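Loft bed

A loft bed is a bed whose sleeping platform is raised well above the floor, leaving the space underneath free for some other use. It is a close relative of the bunk bed, and the two are often muddled in conversation and in shop catalogues, but a bunk bed stacks one mattress over another while a loft bed has only the upper one. What goes below is left to the household, and over the years people have put just about everything there: desks, wardrobes, armchairs, toy kitchens, sewing machines and, in a good many share houses, bicycles.

The term "high sleeper" is common in Britain, and "mid sleeper" or "cabin bed" is used for lower versions that an adult can reach into without climbing. In Australia all of these tend to be sold as loft beds, with "king single loft" being a favourite size for older children who are growing faster than their furniture.

Origins

Sleeping up high is an old habit. Farmhouses in cold country often had a boarded platform near the ceiling, where the warmth of the stove collected, and children or farmhands would climb up to it at night. Sailors, millers and railway workers all had their own arrangements for getting a bed out of the way of the day's work. The hayloft, which gave the bed its English name, was a perfectly ordinary place to put up a visitor well into living memory in some districts.

The loft bed as a piece of freestanding furniture is a much younger thing. It grew up with small city flats and student lodgings, where one room had to do the work of two, and many of the early ones were built by their owners out of whatever timber was to hand. Plans were passed around on photocopied sheets and printed in home handyman magazines, and plenty of people who were students then will still tell you, at some length, about the one they built and how it creaked.

Manufacturers followed. The Hikholm, a plain pine frame sold flat in two cartons, is remembered for its generous clearance underneath and for the number of bolts left over by first-time builders. The Kälin took a different line, with a built-in desk and a narrow bookcase forming one end, and it was a popular choice for boarding schools. The Truncombe, made in smaller numbers, had drawers set into its steps and was heavy enough that families moving house commonly left it behind for the next people.

Construction

Most loft beds stand on four posts joined by side rails and end rails, with slats laid across to carry the mattress. Softwoods such as pine are usual, and hardwood, plywood and steel tube are all found as well. Steel frames are lighter and take up less room at the corners, though they have a reputation for ringing like a bell whenever somebody rolls over.

The joints matter a great deal. A low bed with a loose bolt is merely annoying, whereas a tall one will sway, and the sway gets worse the higher the platform sits. For this reason many designs include a diagonal brace or a solid back panel, and fixing the frame to a wall stud is widely recommended for the taller models. It is worth going over the bolts with a spanner a few weeks after assembly, once the timber has settled, and then again whenever the weather turns very dry or very humid.

Mattresses for loft beds are generally thinner than those for floor beds, so that the guard rail still stands a decent height above the sleeper. A thick pillow-top mattress, lovely as it may be, can swallow most of the rail.

Access

Getting up and down is the part of a loft bed that its owner will think about most, particularly at three in the morning. A vertical ladder takes up the least floor but is the hardest on bare feet. A sloping ladder is kinder to climb and easier to come down facing the rungs, at the cost of some floor at its base. Staircases are the most comfortable of all, and the Truncombe's were much loved by small children and elderly dogs alike, but they lengthen the bed considerably.

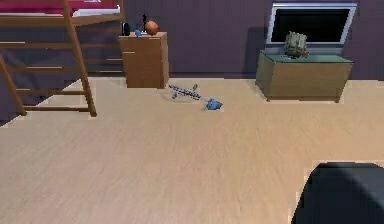
Using the space below

A desk is the classic choice, and a sensible one, although it needs a good lamp, as daylight has trouble reaching in under the platform. The Istico range of clip-on lamps became a familiar sight in student rooms for exactly this purpose. Pale paint on the wall behind helps too.

Younger children usually prefer a cubby. A curtain strung along the rail and a pile of cushions will do the job nicely, and can be taken down again when the time comes for homework. Clothes storage is another common use, with a rail allowing 800 mm or more for hanging shirts and jackets.

Comfort and upkeep

Warm air rises, so a loft bed is cosy in June and can be rather trying in a hot summer. A ceiling fan is not a safe companion to a raised bed and should be kept well clear of it, so many households make do with a small fan on a shelf and an open window.

Changing the sheets is an acquired skill. Most people end up kneeling on the mattress and working backwards towards the ladder, and fitted sheets with deep elastic make the whole business a good deal less exasperating.

See also

Bunk bed
Cabin bed
Mezzanine
Murphy bed
Trundle bed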